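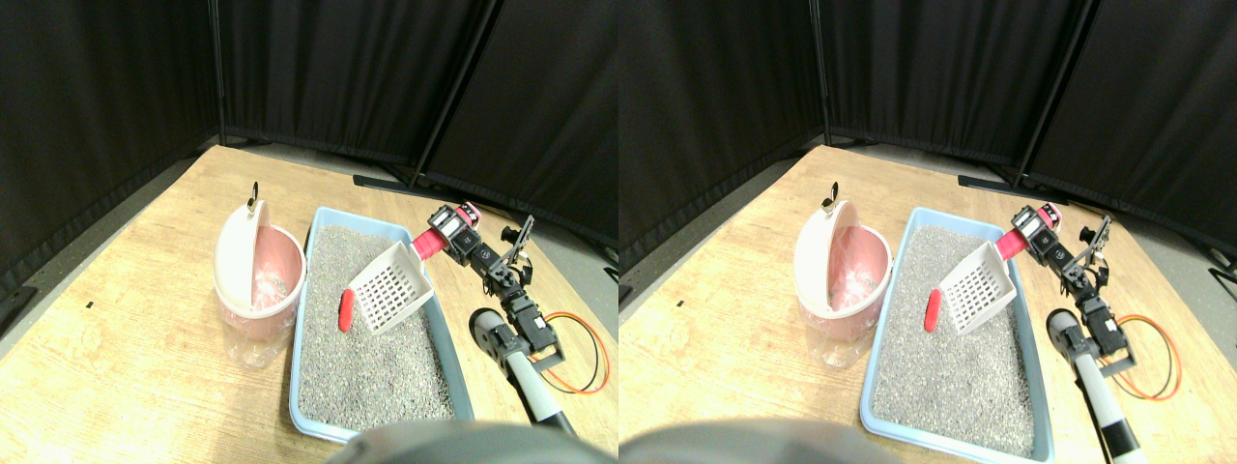 The scoop over the tray, with the lid of the bin up.

Muireann Fitzgerald had written the rules on the back of a timetable. One red piece, one scoop, one bin. The arm had to get the piece out of the litter and into the bin without a hand touching anything on the table. Each team got 4 tries and the best one counted.

"It's a cat toilet," said Prasanna Liyanage, when he first read it.

"It's a sorting task," said Muireann. "You can call it what you like on the form."

The team was Prasanna, Anwara Saha and Chutima Noiphan. They had called themselves Plorine, after a word Anwara's little brother used for anything sticky, and by March it was too late to change it. The other team left in the club round was Pruneck. Pruneck had gone in the morning and had dropped their piece on the floor twice.

Anwara drove. Chutima watched the numbers on the laptop and read them out. Prasanna was meant to be keeping the log, but mostly he stood with his arms folded and breathed through his nose.

On the first try the arm went down too hard. The scoop hit the bottom of the tray and the whole program stopped, as it was supposed to. Anwara took her hands off the controls and put them in her lap.

"Height's wrong," said Chutima.

"I know the height's wrong."

"I'm only saying it for the log."

Prasanna wrote down that the height was wrong.

They had practised at Chutima's house with a washing-up bowl and a bag of rice, moving the scoop by hand and calling out the angles. Rice was easy. It ran off the blade and left the piece sitting there. Litter was heavier and it stuck in the slots, and when the scoop pushed against it the piece just moved along in front, always a little further on. Her father had gone out and bought a bag of the real stuff and she had carried it in on the bus.

The second try was better. The blade went in at the right depth and came up with the piece on it, and Anwara started the turn towards the bin. Then the handle slipped. It was a small slip, but the blade tipped and the piece rolled off and went back into the litter. Prasanna said a word that Muireann pretended not to hear.

"Put it down," said Chutima. "Put the scoop down and take it again from the end."

"That'll cost us."

"It costs less than dropping it."

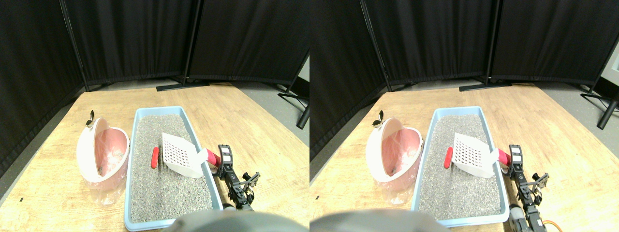
Anwara opened the gripper and backed it off. She had never let go of the scoop in the middle of a run before. In practice they had always started with it already held, and if it slipped they stopped and began again. She looked across at Muireann, who was looking at the clock on the wall.

"Is that allowed?" Anwara asked.

"Did the rules say it wasn't?"

Prasanna turned over the timetable and read the whole thing through, moving his lips. "It only says no hands," he said.

So she brought the gripper in again, lower, and a bit to one side. Chutima read the numbers. The first time it closed on nothing. The second time it had the handle but only by the tip, and Anwara opened it again without being told. It was very quiet in the hall. Somewhere past the curtains Róisín Mac an tSaoi, who was captain of Pruneck, was eating crisps and trying to do it slowly.

"Across a bit," said Chutima. "Stop. Now close."

It closed. Anwara lifted the scoop a little way and held it there, and the handle stayed where it was.

"Time," said Muireann.

They all turned round.

"That's the end of the try," she said. "I'm sorry. It was a good pick-up."

Prasanna sat down on a chair that had coats on it. Anwara kept looking at the arm. She thought she should feel worse than she did. She was working out how far across she had moved it, and whether she could get there in one go next time.

"What was the last number?" she said.

Chutima told her.

"Write that down," said Anwara, and Prasanna found his pen and wrote it under the other one, and drew a box round it.

"Two left," said Muireann. "Do you want five minutes first?"

"No," said Anwara. Then she looked at Chutima, who was rubbing her eyes. "Yes. Five minutes."

Róisín put her head round the curtain and held out the crisps.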